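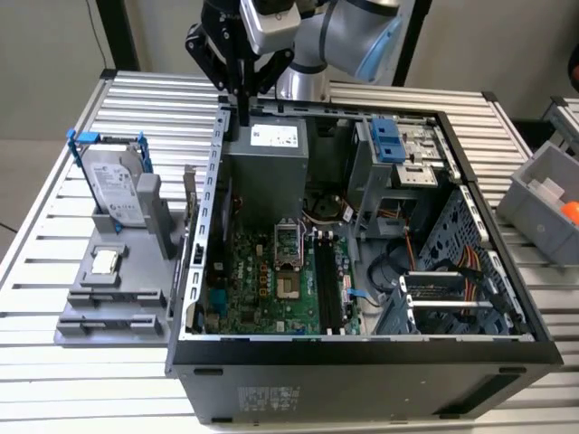
*Grey holder to the left of the case: drive in its blue and black caddy, processor in the square pocket in front.*

**Friday, Brudness bench**

Reading the Grarneck sheet again before doing anything with it. It says a tower of this sort can be stripped of drive, processor and memory and put back together "with no loss of reliability", and that their method has been proved on 200 machines. Proved how? There's a table at the back with a column headed Result and every line in it says OK. I've asked what OK means. If it means the machine beeped and showed a picture, I could get that from a machine with a bent pin and a drive on its last legs.

Jong-dae thinks I'm being hard on them. He may be right, but he also thought the Simar paste was fine.

What I do like is the holder. I was against it when it was first talked about (another lump of grey plastic to trip over, I think I said) and I'm less against it now. Drive stands up at the back, processor lies flat in its own square, long narrow slots for the thin stuff. You can tell at a glance what's in and what isn't. The old method was an anti-static bag and a biro, and we all know how the biro part went.

Still not sold on:

- The processor pocket. Nice fit, but I can't see how you lift the chip out by its edges without a finger going underneath. Kieran says he can. Kieran has small hands.
- Standing the drive upright. Fine at rest. I'd like to know what happens if a sleeve catches it.
- The drive label facing front. Good for reading the serial, no complaint, only it will be backwards to anyone working from the other side of the bench.

Next, the socket. Grarneck allow 2 minutes from opening the lever to having the new chip seated, and then no mention at all of what to do if you're called away halfway through. I don't care about the two minutes. I care about a bare socket sitting under a bundle of power wires with the ends dangling where they like. My rule would be that the lever and frame go back down the moment the chip is out, unless the next one is already in your hand. Jong-dae points out that the frame closed on nothing isn't much of a lid either. True. We need proper socket covers. Kang list them in packs and I can't believe we haven't got any in a drawer. 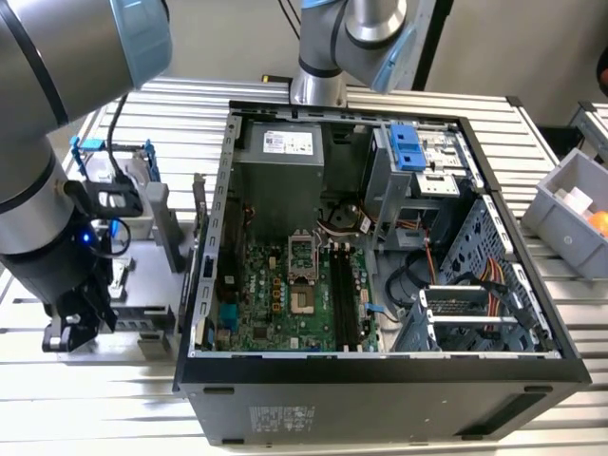
Photo: Kieran Birkett / Brudness bench log

On wiring. The sheet has one line: "dress cables clear of the board". Clear to where? The orange and yellow ones by the drive bay have a mind of their own, and the black data cable wants to loop across the one open bit of the chassis you'd like to keep for your knuckles. I'd sooner tie them back to the bay wall with a soft tie before touching anything else, and write that in as step one. Kieran says ties slow everything down. I asked him to time it with and without and he hasn't yet, so for now it's his word against mine.

Also the blue latch on the drive cage. Everybody loves it. I'm wary of any plastic latch on an old machine. Sheet claims the catch is good for 2,000 goes, with no source given. I've had ones from other makers go brittle and come off in my hand, and then you've got a drive held in by hope. I'd want a handful of spares on the shelf before we say yes to a whole batch.

Things I think are true, having argued them through:

1. Case on its side, open side up. Nothing clever about it, but people still try to do this with the tower standing.
2. Power supply stays put. No reason to touch it for this job, and the label can be read from above for the log.
3. Drive comes out in its caddy and stays in its caddy. Swapping drives between caddies is where screws get lost.
4. Memory out before processor. Grarneck have it the other way round and I can't find a reason in the text. Asked. No answer.

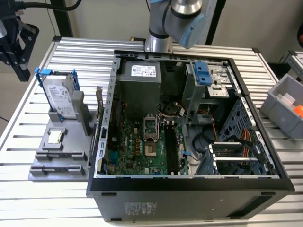

On number 4, Kieran's guess is that they simply wrote down the order their first person happened to do it in. Wouldn't surprise me. Half the sheets in the folder read like that, ours included.

The 18 months warranty is the bit I trust least. It covers "parts disturbed during refit", and a good lawyer could make that mean anything or nothing. Is a fan lead you pushed out of the way a disturbed part? Jong-dae is going to ring and ask them in plain words. I've told him to get it in an email.

To do:

- socket covers from Kang, check the size first
- soft ties, the short ones
- Kieran: timing with and without ties, same machine both times
- second label for the back of the drive, or turn the caddy round and see if anyone moans
- clean the paste off before the chip goes in the pocket, and put that in the steps (it isn't in theirs)
- find out what OK means

Not signing the sheet off yet. Kieran wants his initials on it today and he's welcome to put them there, under his own name, with the date.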